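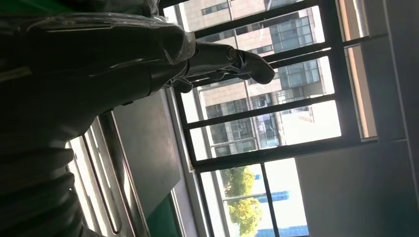
**September, 8.40 a.m.**

Arrived at the Drurkthorpe office ahead of the rest of the floor. The large window is to be surveyed this month under the Stimora contract, and the working diary is to be kept until the survey closes. Entries are to be made on the same day as the work.

The frames are dark and the glazing is divided into several panes by thick uprights and cross-pieces. Cleaning of the inside faces was begun at nine. Eynon supplied 200 cloths, although the order had been placed for 122, and the surplus has been put in the second cupboard. The delivery note has been signed with a remark to that effect.

**11.15 a.m.**

The glare on this side remains the principal complaint. Nineteen written comments were received from staff over the summer, most of them concerning the hours before lunch. The outlook is on to the beige building opposite, with its rows of windows, some of them bluish and reflective, and the sky beside it is very bright. I sat at the nearest desk for part of the morning and found it tiring to read from paper. Blinds were recommended two years ago – the recommendation was not taken up.

Fellura has quoted for a plain roller blind in grey or oatmeal. I have asked for both samples, and for the price of fitting to be shown separately. The sum set aside is £200 for the first stage, which will not cover the full width.

**3.30 p.m.**

Measurements taken twice and entered in the survey book. The second set is to be preferred, the first having been taken with the old tape. A request has been made to the landlord's agent regarding the outside faces, which are not within our lease. No reply by the close of the afternoon.

The step stool is to be returned to the post room. The key to the second cupboard is on the hook by the door – the spare is still missing. Samples are expected before the end of the month.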